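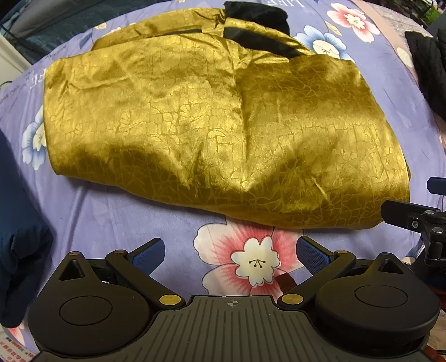

Low water pressure, Bukhari Road zone

Status: Closed
Category: Water distribution
Priority: High, lowered to Normal after the bypass was opened
Reported by: Havden customer line
Assigned to: Ledora Public Works, distribution crew
Zone: Bukhari Road, upper side
Connections in zone: 1,140
Month opened: October

Problem as reported

Customers on the upper side of Bukhari Road called in with weak flow at kitchen taps and showers. First call came in at 6:10 a.m. Most callers said it was fine late the night before. No one reported dirty water, and there was no water in the street. Calls from the lower side were normal for the time of year. The Havden desk grouped the calls under this ticket instead of opening one for each address.

Background

The upper side is fed through a pressure reducing station at the bottom of the hill. The station has a main valve and a smaller one beside it for low flow at night. Both are Goltard units, put in when the line was replaced. There is a hand-operated bypass around the two of them. From the station the water goes up a 6-inch main with 400 feet of older pipe at the far end that was left out of the replacement job.

Log

6:35 a.m.
Checked the tank level on the remote screen. Level normal. Pump at the Ledora plant running, no alarms. Ruled out supply.

7:05 a.m.
Crew at the station. Vault dry, no odor, hatch lock intact. Inlet gauge reading normal. Outlet gauge well below the set point. The remote screen was still showing the outlet at the set point, so the screen and the gauge did not agree. Swapped the gauge for the spare from the truck and got the same low reading. Treated the gauge as right from here on and the remote reading as bad.

7:20 a.m.
Small valve open and passing water. Main valve barely moving off its seat. As morning use picked up, the small valve was trying to carry the whole zone. That fits the calls, and also fits nobody noticing overnight.

7:40 a.m.
Opened the bypass slowly by hand while watching the outlet gauge. Brought pressure up to just under the set point and left it there. One person stayed at the vault, as nothing regulates the flow through the bypass and pressure up the hill will rise when people stop using water. Priority lowered to Normal.

8:15 a.m.
Havden desk called back a few of the customers. All said flow was better. One said no change. That address was checked separately and the shutoff at the house was half closed. Opened it, flow good. Not related to this ticket.

9:00 a.m.
Isolated the main valve. Pulled the strainer on the pilot line. It was packed with fine grit and rust scale. Cleaned and refitted it, bled the air out of the cover, put the valve back in service with the bypass throttled down. Valve opened part way and stuck again.

9:50 a.m.
Checked the pilot itself. Adjusting screw turned freely and the spring was fine. Checked the speed control on the closing side and found it turned in nearly all the way. The last service sheet says 2 turns out. No note on who changed it or when. Set it back to 2 turns out.

10:10 a.m.
Valve opened normally. Closed the bypass in small steps. Outlet pressure held at the set point with both valves working. Opened a hydrant at the top of Bukhari Road to load the system. The main valve followed the demand and came back down without hunting.

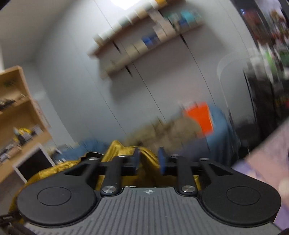 10:45 a.m.
Flushed the same hydrant until it ran clear. It ran brown at first, as expected from the old pipe. Havden desk was told to expect a few color calls for the rest of the morning and to tell people to run the cold tap until it clears.

11:30 a.m.
Went back to the remote reading. Transmitter in the vault had power but the signal was frozen at its last good value. Power cycled it and the reading came back and matched the gauge. Froze again twenty minutes later. The terminal strip had green corrosion on the signal side. Cut the wire ends back and landed them on spare terminals. Reading steady since.

2:00 p.m.
Rechecked station. Outlet at set point, remote reading matches. Crew released.

Cause

There were two faults at the same station. The main valve could not open properly, partly from the blocked strainer and partly from the wrong speed control setting. Cleaning the strainer alone did not fix it. The low pressure alarm never came in to Ledora, and that was down to the frozen transmitter. With a working signal we would have had an alarm before the first customer call.

Questions from the Havden desk, with replies

Can customers on the upper side ask for a bill credit?
That goes through billing. We can confirm the times in this log if they ask.

Was a boil notice needed?
No. Pressure stayed above the level where one is required, at the station and at the top hydrant. Both readings are saved with the ticket.

Will it happen again?
The strainer will fill again at some point. It was on a yearly check and has been moved to twice a year. The grit is coming from somewhere upstream of the station, so the old pipe at the far end of the zone is not the source. The upstream line has been added to the flushing list.

Follow-up items

Order replacement terminal strip and transmitter for the vault. Open.
Ask Goltard for the current service sheet for the main valve. Done, received by email, copy placed in the vault and in the truck binder.
Add an alarm for any pressure signal that does not change for an hour. Open, with the controls group.
Tag the speed control with its correct setting. Done.
Replace spare gauge on the truck. Done.

Closing note

No new pressure calls from the upper side after the station was returned to service. Three color calls, all cleared the same day. Open items moved to their own tickets.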